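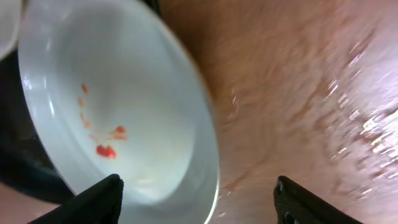

Visit notes: Osergate open day, Feb 25, 2022

Osergate put its written rules for dish handling on show this year, along with the robots that have to follow them. I went mainly for the rules. They run to 11 pages, and Boris Mladenović took us through them at the bench.

Grippers close on the rim only, never on the eating surface. The two arms may work over the same platter, but one has to hold still while the other is moving in. Cables are checked before each shift and again after any change of tool.
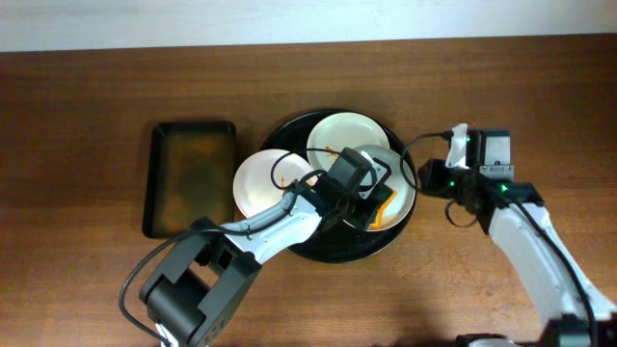
Two arms at the platter, with three white plates and the black tray to the left.

A plate with any mark left on it goes back in the queue – the rules have no "nearly clean". Someone from Solmont asked who signs off on a plate. Mladenović said a person does, 1 in every 40, and the result goes in a paper log.

The next version is due in September. I'd like to see more in it on sponge changes, which got two lines.

We use cookies to improve this site. Accept | Settings

Related
Evirero: a morning on the packing line
Guarding and floor markings at Bråten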